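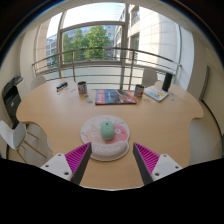
Last updated: June 2024

I spent most of the past few weeks on the labeling step in Skavis, and it is finally in a state where I can leave it alone for a while. These are my notes on what changed, mostly so I can find them later.

The task is a small one. There is a computer mouse and a round mouse pad with a wrist rest, and the policy has to learn to put the mouse on the pad. The demonstrations are recorded with a hand-held gripper, with a fisheye camera looking past the fingers. Before any training I want each frame marked as "on pad" or "off pad", so the episodes can be trimmed and the bad ones thrown out. In March I was still doing that by hand, and an evening of it was enough to make me want to write code.

My first version undistorted every frame and then ran the detector. It was the obvious thing to do and it worked poorly. The lens is wide enough that flattening the picture stretches the outer part badly, and the fingers sit right down in that area. The magenta pads came out smeared, and the finger mask leaked onto the table. I now run the detector on the raw fisheye frame and only undistort the points I need, which for this task means the outline of the pad and the center of the mouse. It is faster too. Undistorting a handful of points costs next to nothing.

The finger mask was easier than I expected. Magenta is a good color to search for in an office, but this pad has pink printing on it, and a plain color threshold kept picking up bits of the artwork. I limited the search to the lower part of the frame and added a check for the ribs, and the false hits stopped. The dark strips along the fingers are not magenta, so I grow the mask inward by a fixed amount to cover them.

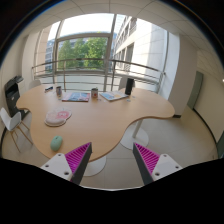
Mouse near the edge of the table, pad farther back, fingers open. Labeled "off pad".

Frames like this one are where the old rule went wrong. I had been using the distance in pixels between the mouse and the pad, with a cutoff of 70. Near the middle of a fisheye picture that might mean one thing, and near the bottom it means something else. The new rule fits a plane to the tabletop using the camera pose from Nundance, drops both objects onto the plane, and compares them there. The mouse is taller than the pad, so its center lands a little too far away from the camera. I correct for that with a constant height. It is crude but fine for one object.

The tabletop fit gave me some trouble as well. I had assumed a table with straight edges, which was lazy of me, and this one is all curves. The line finder would lock onto the window frames or the railing outside and report a table standing straight up -- with high confidence, too. I took the line finder out completely. The plane now comes from the tracked points inside the table mask.

To check the labels I went through 100 episodes by hand and compared. The new version disagreed with me on 3 of them. In each one the mouse was resting half on the wrist rest, and I'm not sure my own label was right either. I have added an "unsure" label for those and Atinga skips them when it builds the training set.

Still to do: the plane fit needs about 50 frames before it settles, so short episodes start out with no label at all. Running it backward from the end of the episode should fix that. I also want Skavis to draw the plane as an overlay, so that a bad fit can be spotted without opening the log.

Recent posts
Moving my Skavis configs out of the home folder
Nundance and windows: tracking loss in bright rooms
Smaller episode files for Atinga
Why I stopped resampling gripper width
Notes on the Ungate time sync bug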